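Carnmont Town Museum opens the old toll house to visitors from February

The toll house at the Cestier bridge in Carnmont will be open to the public from February, after a repair which lasted 7 months. The house stands at the east end of the bridge and was closed for 51 years. Until now, visitors could see it only from the road.

The toll house is small. It has two rooms on the ground floor, one room under the roof, and a narrow door towards the river. The toll keeper lived there with his family and took the money through a side window. Carts, animals and people on foot all paid a different price. The painted board with these prices was kept in the museum store and is now back on its wall in the front room.

"Many people in the town walk past this door every day and have never been inside," said Higinio Robles, director of the Carnmont Town Museum. "My own grandfather told me that he paid here for a donkey and two baskets of pears, and he was still angry about it when he was old. I am very glad that we can now show where the money went in."

The repair was done by the local building firm Huerta. The roof was taken off and laid again with the old tiles where they were still good. The floor of the front room was lifted, cleaned and put back in the same order. In the upper room, the workers found part of a blue wall painting under four layers of lime. It has been left visible behind a low rail.
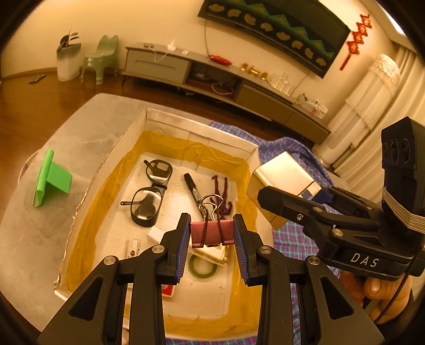
Do visitors need to book before they come?

Single visitors and families can come without booking, but groups of more than seven persons are asked to write to the museum one week before, as the rooms are narrow.

The museum has also prepared a walk which starts at the toll house and follows the river to the Zerngate, the last of the town gates which is still standing. The walk is 2000 metres long and mostly flat – only the last part, below the gate, has steps. A printed map is free at the museum desk. It is available in English, Spanish and French, and the English text is also in large print.

On the opening Sunday, entry to the toll house is free for everybody. The first 700 visitors will receive a copy of an old toll ticket, printed from the original plate. There will be short talks in the front room at 11 am and 3 pm, each for 20 minutes. After this day, the toll house can be visited with the normal museum ticket.

The upper room can be reached only by a steep stair. Visitors who cannot use it may see photographs of the wall painting on the ground floor. Dogs are not allowed inside, but there is a ring in the wall by the river door where they can be tied – the same ring was used for horses.

Journalists who wish to see the house before the opening can arrange a visit with the press desk of the Carnmont Town Museum. Photographs of the rooms and of the price board are available on request.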